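Progress report to the Vallejo program office, 16 Nov 2021
Prepared by Araceli Meléndez

The Kadness data connector now moves records from Jiron into the warehouse on a 30 minute cycle. It was sold to us as real time. Of the 77 source tables in the plan, 40 are live – the rest wait on field mappings Skisitz promised in July.
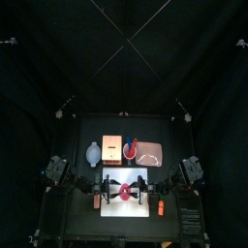

Dark table inside a black fabric enclosure.

I don't trust the error counts yet. Duangjai Boonyarit found 4 jobs marked complete that had loaded no rows, and the vendor's answer was to restart them. I'd hold the next payment until we see a cause in writing.

Recent reports
Jiron access review
Connector licensing costs

We use cookies to improve this site. Accept | Settings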